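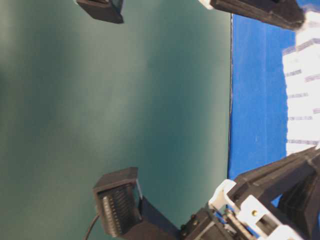 Dekis Towels: data card

Maintained by Manee Thammasiri and Torbjørn Rustad. Last revised in January.

What is in it

2000 attempts at folding a striped towel on a blue cloth with two arms, all driven by a person. Video, joint positions and gripper state are stored per attempt. Three operators did the driving: Lertchai Sriwong, Pichit Boonyarit and Surachet Chuensuk. Half the set (1000 attempts) has a text label written by the operator afterward. The other half has none, and we have no plans to go back.

What we think it shows

Less than the Dravness slide deck says. A towel is the easiest laundry there is. It has four corners, no sleeves, no buttons, and ours start out laid on a table, where somebody put them. If you train on this and get a good score, you have a machine that folds towels on our table.

We trained a baseline (config in baseline/tremell.yaml) and ran it 31 times on towels from the same pack. It finished 3. We counted a fold as finished if Torbjørn would have put it in his own closet, and his closet is no showpiece. 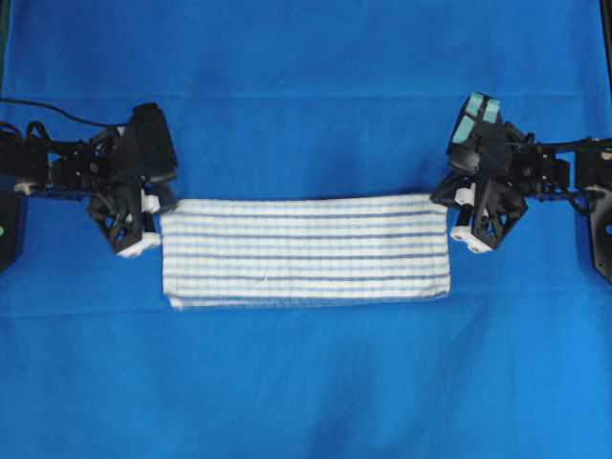

The long edges cause less trouble than you'd guess. Most failures come at the short ends, where a grip takes one layer and leaves the others behind. The policy then carries on as if it had them all. It never checks, and we found no setting that made it check.

Known problems

- Camera calibration drifts in the early sessions. Use calib_v2, not calib.
- Pichit folds left over right. The others don't. Filter by operator if it matters to you.
- Attempts that were dropped halfway are marked "abandoned" and are still in the download.
- Creases in the cloth were not smoothed between attempts.

Please don't use this for

Claims about homes. Rengifo asked us whether the set supports "laundry-ready" on a product page. It does not. There is no washing, sorting, carrying or putting away anywhere in it.

Questions and broken files: open an issue. Manee reads them in the morning.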